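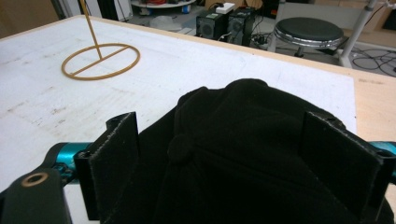 Opening. Wear on indoor surfaces starts at edges and works inwards. An edge takes the same contact as the face but over less area, so the pressure is higher and the finish goes first. Point to the two dark pads on the slide: worn light-grey rim along the top of the right-hand one, slight fraying on the left. On textiles and felts the edge usually sheds fibre before the face thins. Ask the room to keep that in mind for the worktops.

Scope. Worktops, table edges, door faces and soft coverings in shared buildings. Floors are excluded. Kylie Prendergast covers floors after the break and has asked me not to go into traffic lanes.

Terms. Keep to the four in the handout.
Soiling: material added to the surface, removable.
Scuffing: material transferred or the finish disturbed, partly removable.
Scratching: material displaced or lost.
Edge loss: any of the above that has gone through the finish at a corner or arris.
Most inspection sheets put the first three under "marks". The Ukham sheets did until last year, and the records from before the change cannot be used to work out a rate.

Method. Inspect in two passes. First pass in flat overhead light, for soiling. Second pass with a hand lamp held low to the surface, for scratches. Wipe down between passes with a damp cloth and let the surface dry. Grade each half of the surface separately on the Mansour scale, 0 to 5. Do not average the two grades. If someone asks about half grades: no, Warrick Lowther's trial showed inspectors could not repeat them.
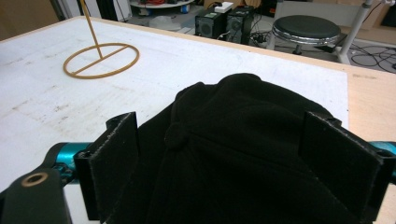
Uneven wear. A single grade for a whole surface hides where the use falls. People settle at one side of a table, put things down in the same place and slide them off in the same direction. On this white top the smudges, streaks and scratch marks are scattered over the left half, so a grade for the left half goes down on its own line. Matt finishes also complicate the reading. Rubbing can polish them locally, and a polished patch is easily taken for grease. Wipe, then look again.

Cleaning damage. Allow extra time. Melamine sponges are abrasive and should be recorded as such. In the Vondby building the cleaning contract changed from cloths to sponges in December, and the scuffing grades got worse while the soiling grades improved. Nives Leone has the sheets. The two columns have to be read together.

Repair thresholds. Grade 2, leave and reinspect. Grade 3, clean by an agreed method and regrade. Grade 4 and over, refinish or replace. Edge loss on a wood-based core is reported at any grade on account of water getting in. Solid timber edges can be sanded and oiled in place.

Intervals. Kane Nepia's table is on the next slide. Read out the top row only. Prumeo sites inspect every 10 weeks, which is more often than the table asks for.

Questions. Likely ones: lamp type (any narrow beam will do), photographs (same position, same light, or leave them out), who signs (inspector, then Jolene Tapsell). Spare sheets are by the door.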